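Kahsay Community Kitchen: Interim Report to the Gikard Fund
Submitted by Lensa Mekonnen, Program Lead
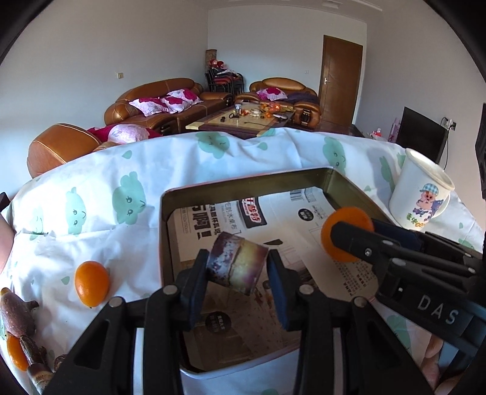
Sugarcane and citrus at the tray, Clelgate room.

Produce sorting continued at Clelgate through January. Households registered for fruit portions now number 239, and 398 portions were issued in the reporting period. Sugarcane is supplied in short segments – whole stalks proved difficult to store. Seven of the 12 planned sessions are complete. Keir Crichton will confirm the remaining dates with Wostis.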